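Tables > Work Tables > White Tops

Kekholm Work Table, White

The Kekholm is a plain table with a smooth matte white top. It is made for sorting, packing, sewing, model building and other jobs where you want a clear, light surface to work on. Altudwood sells it as a complete table or as a top only, if you already have legs you like.

The matte finish keeps glare down under ceiling lights. Small parts and dark thread are easy to find on it. Wipe it with a damp cloth and mild soap. Do not use scouring pads or bleach, and put a mat under anything hot.

The table ships flat in one carton. Legs, screws and a hex key are included. Assembly takes 23 minutes if you follow the sheet in order, and a second person helps when you turn the table over. Tighten the leg screws again after the first week of use.

Item number: 1191
Color: white
Finish: matte
Sold as: complete table or top only

The top can go on carpet or hard floor. Each leg has a screw foot, so you can level the table after it is in place. On thick carpet, check the level again after a few days.

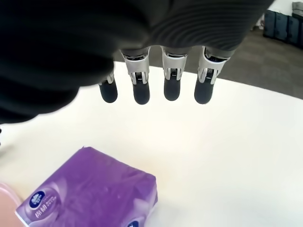 Replacement feet and leg screws are kept in stock and can be ordered separately. For larger orders, or to ask for a finish sample, write to Pauline Stockdale in the sales office. Please give the item number and say whether you need the legs.

Contact Altudwood | © 2021 Altudwood | Back to top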